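Lundale sim cell: setup notes

Maintainer: Ľubica Dvořáček
Last edited: 10/01/2024

Setup

1. Load the Skelitov base world, then add the arm on its pedestal.
2. Attach the gripper and point the tool flange straight down.
3. Spawn the seven colored pieces on the white surface with seed 71.
4. Step the world 40 times before sending any arm command.

Two views of the cell, gripper over the work surface:

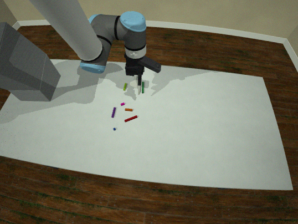
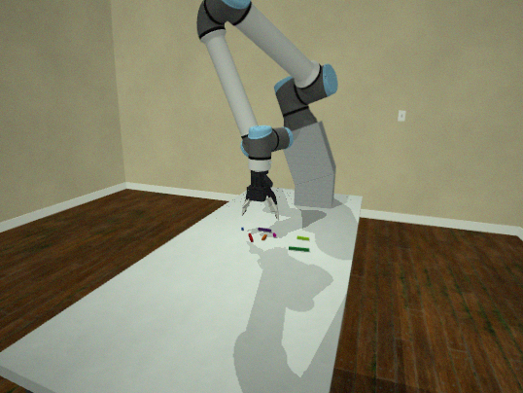

Reset

Run reset_cell after every 5 episodes. If a piece leaves the surface, respawn the full set.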